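미니 오븐으로 크루아상 데워 먹기

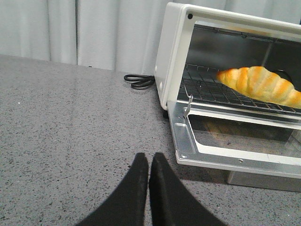 식빵은 토스터로 충분한데 크루아상은 늘 애매했다. 전자레인지에 넣으면 눅눅해지고 프라이팬에 올리면 바닥만 탄다. 그래서 7월에 작은 오븐을 하나 들였다. 조리대가 좁아서 크기부터 봤고, 흰색이라 주방에 두기에도 무난하다. 문은 아래로 젖혀 여는 방식이라 앞쪽에 자리를 비워 둬야 한다. 나는 그걸 생각 못 하고 양념통을 앞에 늘어놨다가 전부 옮겼다. 크루아상은 철망 위에 바로 하나만 올린다. 두 개를 넣으면 서로 닿는 쪽이 덜 바삭하다.

시간은 몇 번 해 보고 정했다. 예열 2분, 굽기 3분. 냉동실에서 바로 꺼낸 건 그렇게 하면 속이 차가워서 실온에 20분 뒀다가 넣는다. 겉이 빨리 타는 빵은 중간에 포일을 덮는다. 다 되면 바로 꺼내지 않고 문만 열어 두고 잠깐 식힌다.

부스러기는 생각보다 많이 떨어진다. 받침은 식은 다음에 빼서 털고, 철망은 일주일에 한 번쯤 씻는다. 수세미는 부드러운 걸 쓴다.

다음에는 남은 바게트를 해 볼 생각이다. 물을 조금 뿌리고 구우면 된다는데 얼마나 뿌려야 하는지는 아직 모르겠다.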